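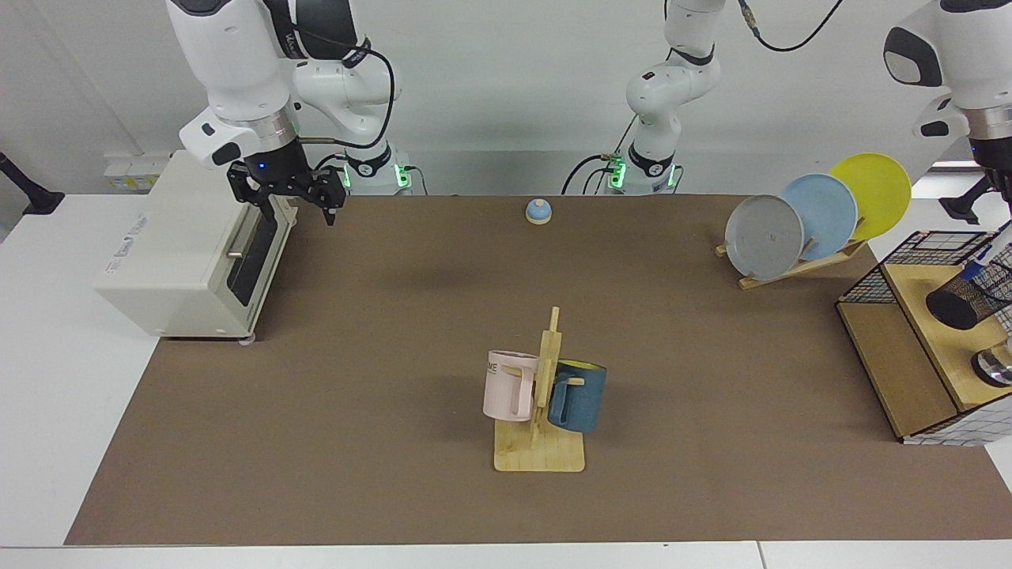

7.4 Fault 2245: Gripper Reports a Grip It Doesn't Have

Fault 2245 means the gripper told the Cerudby controller it was holding something and the wrist sensor disagreed. The controller sides with the wrist. Both arms stop where they are, usually above something breakable.

The green lights on the bases stay on during this fault. They tell you the arm has power. They have no opinion about whether it is about to move.

CAUTION: Never pull an object out of a stopped gripper with the controller in Run. The fingers may decide to finish closing.

1. Press Hold on the Gunmont pendant.
2. Wait 15 seconds for the brakes to set. You will hear two clicks, one per arm. If you hear one click, press the emergency stop and go to 7.6.
3. Look at the fingers from the side and note whether they are holding anything. The pendant will also tell you, but the pendant is how we got here.
4. Check that the cable at each wrist hangs free. A snagged cable reads as weight, and the gripper is happy to take credit for it.
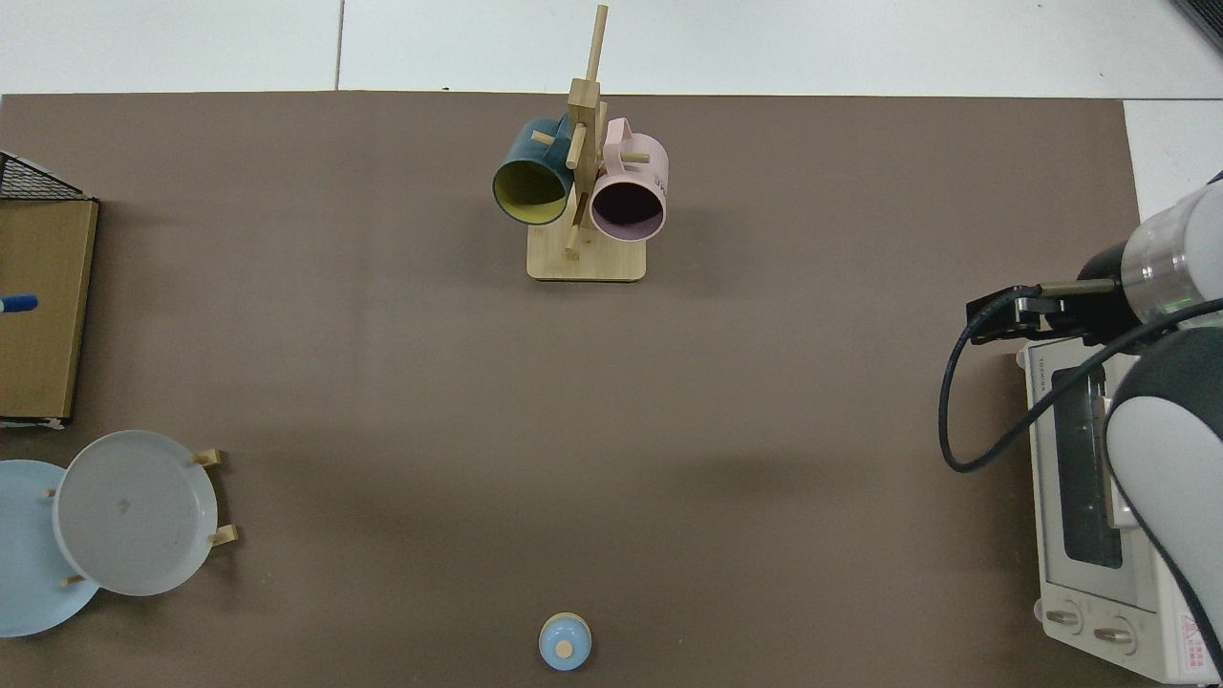
A reader of the last edition wrote in to say that steps 1 to 4 can be skipped by pressing Reset twice, and that it had worked every time but one. Please don't. Double Reset clears the fault and resumes the last motion at 100 percent speed, including whatever part of it caused the trouble.

5. If the gripper is holding something, support the object from below, select Open Slow and keep your fingers away from its fingers.
6. Select Tare Wrist with the gripper empty. The raw reading should settle under 2000.

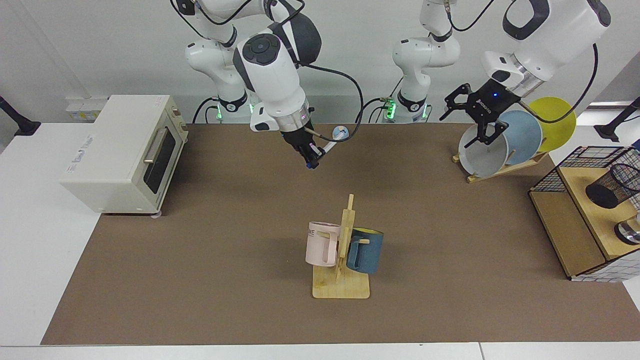 If it won't settle, tare the other arm as well. The two share a supply, and one drifting sensor will sometimes drag its neighbor along.

7. Set speed to Low and run one pick with something you wouldn't miss.

NOTE: Engström finger pads wear smooth at the tips first. If 2245 comes back on the same arm, replace both pads before calling service. Service will ask.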